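Kerslake Drum Side Table – Review
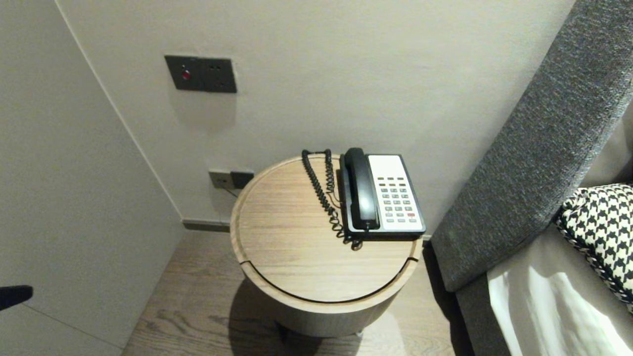
I bought the Kerslake in January to replace a square nightstand that was too wide for our guest room. Delivery took eight days and it came in one box. The round shape suits a tight corner next to a headboard, and the top has room for a desk phone with space left over. The slightly raised rim is harder to dust than a flat top. The pale oak finish marks easily – I had two cup rings by the second week, and only one came out with oil. I looked at the Detham too, but it was taller than our mattress. Four stars.

Isla Kingi, 4/10/18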